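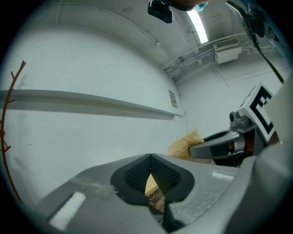

Straw on the marker-side gripper, my pads in front. View from my camera.

September 15, 2021
Pad comparison, hand-held pair, fibers

Picked up where the foam blocks left off. Foam blocks flatter everybody. Straw is a different customer, so it got today.

Setup: two hand-held grippers, one operator each. I had the one with the Wostska pads (ribbed rubber, new batch) and Rochelle Benavides had the other with the Dakura tips. Task as written on the sheet: pick up a clump, hand it across, put it down on the board in more or less one piece. The sheet was written by someone who had never met straw. I wrote the sheet.

We did 8 handovers each way before lunch. Tally:

Rochelle to me: 6 clean, the rest partial
Me to Rochelle: fewer, see below

"Partial" means the receiving gripper got a respectable handful and the giving gripper kept a souvenir. The ribs hold fibers very well. They also go on holding them after you open up. Had to pick strands out of the grooves with tweezers between runs, and I doubt a real arm will do that for itself.

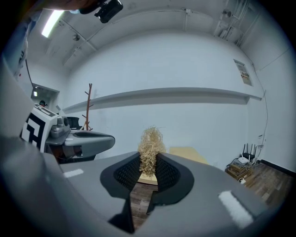

Clump between the fingers, second gripper coming in from the left.

Closing width matters more than pad type, as far as I can tell. Squeeze all the way and the clump shoots out of the top of the V like toothpaste. Stop early and you are holding four strands and your dignity. Rochelle stops by feel and gets it right. I stop by feel and get it wrong, so at some point we need a number. The Lindgren force strip reads 231 at her stopping point and 1043 at mine. Raw counts, no units, never calibrated. I am choosing to read that as a difference in the strips.

Cameras: wide lens is fine for finding the clump, useless for judging how much of it you have. Pale fiber against a pale wall is a poor joke. Contrast improves a lot when you tip the wrist down and get the floor or the board behind it. Also, at close range the ceiling tube puts a glare patch on the gripper body. Matte tape might fix it. Might also peel off in a day, like the last lot.

Marker tracking: dropped out whenever the second gripper came in at a steep angle. Rochelle says approach flatter. I say print a bigger marker. We will do hers first, as it costs nothing.

Carkimton still owe us the softer pads. Promised for October, no year given.

To do
- repeat with closing width fixed by a stop screw
- flatter approach, same clump, same order
- calibrate the strips (me, apparently)
- try twine before going back to straw
- sweep. Found a strand in my coffee at four o'clock and drank around it.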